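Jultum Operator Forum > Hand-held grippers > Maintenance
Thread: Jaw pad replacement interval, garment folding set

Posted by x_hendricks, Jul 4, 2019
Our pair is used for shirt folding on a fitted bed sheet. The maintenance schedule calls for new jaw pads at 3000 cycles. I should like members' views on whether that interval is suitable for cotton jersey.

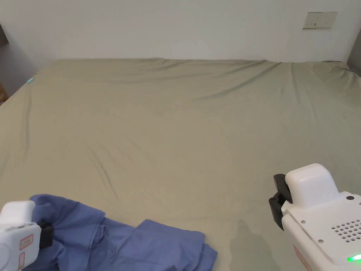
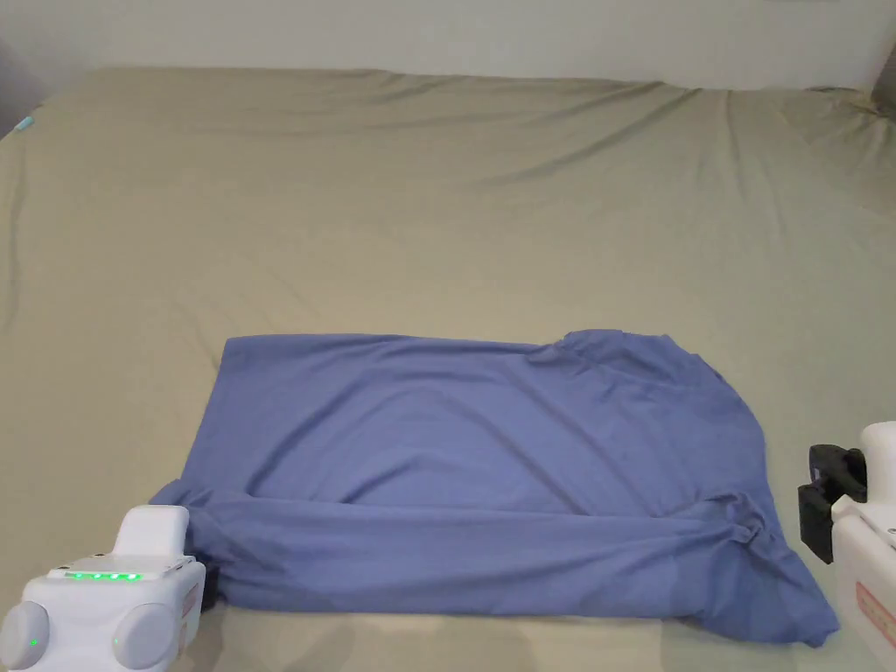 Reply 1: mkhize_a
In our workshop the pads are replaced at 2000 cycles. Jersey polishes the rubber, and a glazed pad will drop a hem well before any wear is visible. I would not recommend waiting for 3000.

Reply 2: R.Krajewska
I must respectfully disagree. Our records show one set changed at 1189 cycles for glazing, and the fault was lint packed behind the pad. Once the seat was cleaned with a dry brush, the old pads gripped to their original standard and were returned to service.

Reply 3: mkhize_a
Cleaning is already part of our weekly check. The glazing I refer to remains after it.

Reply 4: x_hendricks
Thank you both. We will brush the seats at the end of each shift and inspect the pads at 2000. Could either of you advise on the screw torque after reassembly?

Reply 5: R.Krajewska
Please follow the figure in the service manual for your model. Tighten both sides evenly and recheck the jaw zero before use.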